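Thread: Is the "one bag, 8 items" packing thing real or are you all just smelly

trujillo_bound
Going away for two weeks in February and my partner has found one of those capsule packing lists. 8 items of clothing total, shoes included. I'm currently looking at a pile with four sweaters in it, and I've only been to the closet once. Do people do this and come home still speaking to each other?

gravelpants
Done it twice. The trick is merino and low standards.

MaraudingAunt
The trick is being a man whose photos all get taken from the neck up. Pack the sweaters.

gravelpants
I have never once looked good in a photo and I've been to a lot of places.

kettle_no_lid
I rolled everything for years because a blog told me to. Then I bought the Rollov compression bag, which promises you'll fit 1000 liters in a shoebox or something close to it. What you get is a very dense brick of wrinkles that weighs the same as before. The airline weighed it. The airline was not impressed by how small it was.

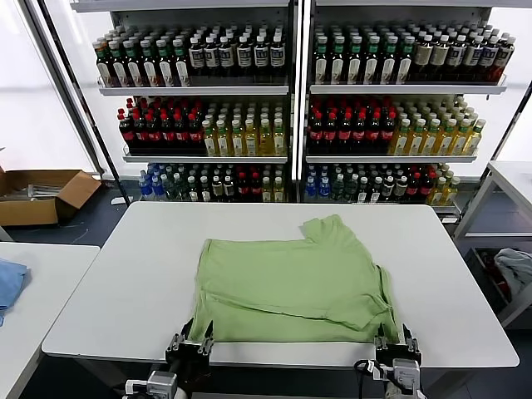

Folding beats rolling for anything you plan to wear in front of other adults, and I'll die on this hill. A rolled linen shirt comes out looking like a map. Tees are more forgiving, but start them flat on a table and turn the sleeve in across the body, same as on that light green one, and you get a rectangle you can stack. Yes, there'll be creases. You're wearing a T-shirt, the bar is low.

MaraudingAunt
Rolling is fine for underwear and socks. I will not be taking questions.

piltura_refugee
Disagree with kettle. I have a Piltura 2 carry-on, the one with the silly divider, and rolled stuff fills the corners where folded stuff just sits there. Different bags, different religions.

kettle_no_lid
The corners are for socks. See Aunt, above.

trujillo_bound
Update, partner has weighed my bag and is being very quiet about it. Down to two sweaters. Is laundry at the hotel a rip-off?

akala_in_coach
Always. I once paid more to wash a shirt than I paid for the shirt. Sink, shampoo, hang it over the shower rail, and pick a room with a window that opens.

gravelpants
So we're back to merino.

MaraudingAunt
We are not back to merino. Bring the third sweater and wear it on the plane.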